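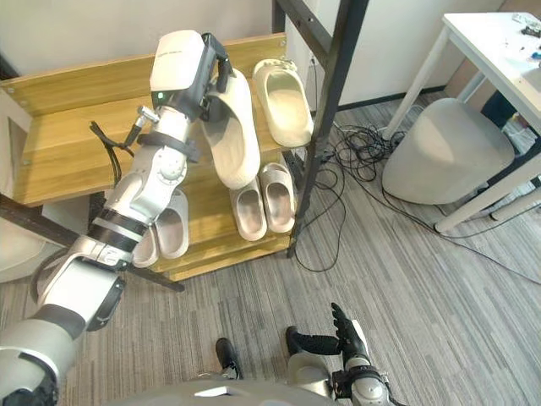 Slippers at the rack, 27th March

Quick one as I've got a bus in 12 minutes. Hallway is nearly done!! The shoe rack is the Fjeld one, honey coloured wood on a black metal frame, stepped shelves so you can see what's on each. Mireille found it second hand and we carried it up the hill between us, never again. Went together fine, apart from one shelf I put in backwards and had to unscrew.

House rule now is shoes off at the door, slippers on. All beige, all the same thick squashy kind. Tekle says it looks like a spa. Fine by me. Matching was the whole point, no more arguing over who's got the good pair, you just grab two and go. They do mark though so I'm wiping the soles on Sundays, or menaing to.

Pairs side by side, toes out. Top shelf for guests, in theory. Boots are still in a heap by the meter cupboard, they're too tall for the shelves and I havent worked out where they go. Maybe a tray. Jovo had one for 10 quid but it was tiny.

Still to do: coat hooks, a new bulb, the mat (too long, door catches on it). Hoping for April. Right, bus.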